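Measure Twice, Then Measure Your Neighbor - speaker notes
Kipchumba Lukumay, Dedenel Local History Evening, Jul 2, 2024

Slide 1. Hello and thanks. Ask for a show of hands: who has measured something with a foot or a hand this week? (Usually half the room, and they look so guilty!)

Slide 2. Before shared units, every market town had its own. My favorite is the Stititz ell, cut into the church doorpost in 1393. You could walk up and check your cloth against it, and people did - the groove is worn smooth. Pass the rubbing around now so it gets to the back row by slide 5.

Slide 3. The trouble starts when you travel. Carry the same bolt of cloth over the hill to Sterneo and it comes out shorter, because their ell was longer. Merchants kept both lengths on one stick. Tell the story of the Coetzee ledger: 157 bolts sold, 32 disputes, and one very cross letter. Read the letter out loud, slowly, it's wonderful. 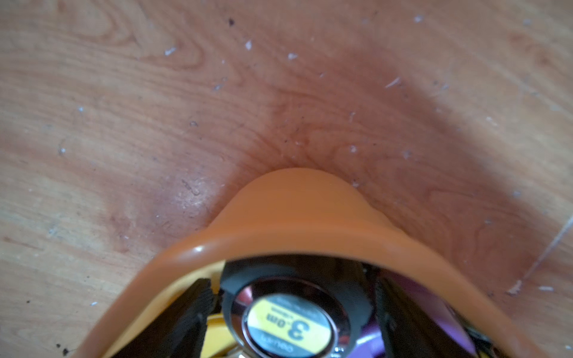 Tape measure marked 3.0m, over a wood floor.

Slide 4. Jump to now. Three meters is three meters on either side of the hill, and I still find that thrilling. Pause here. Mention the meter bars, but don't get stuck on platinum like last time.

Slide 5. Body units never quite left us. Horses are still measured in hands. Get someone tall and someone short up front, have them both pace out the stage, and write the two numbers on the board. If they match, try another pair!

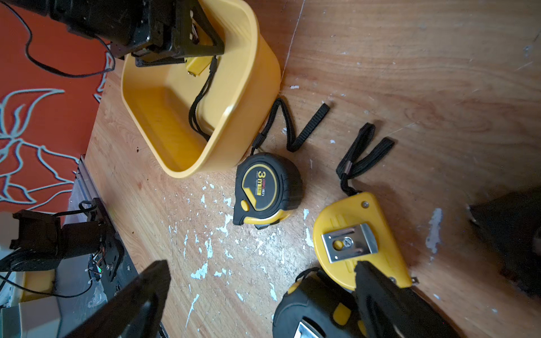

Yellow tape measure with a black wrist lanyard, in a yellow basket.

Slide 6. Questions. Someone will ask about acres - the answer is oxen, and it takes four minutes. Collect the rubbing. Remind them about the August walk to the doorpost, good shoes, bring your own string.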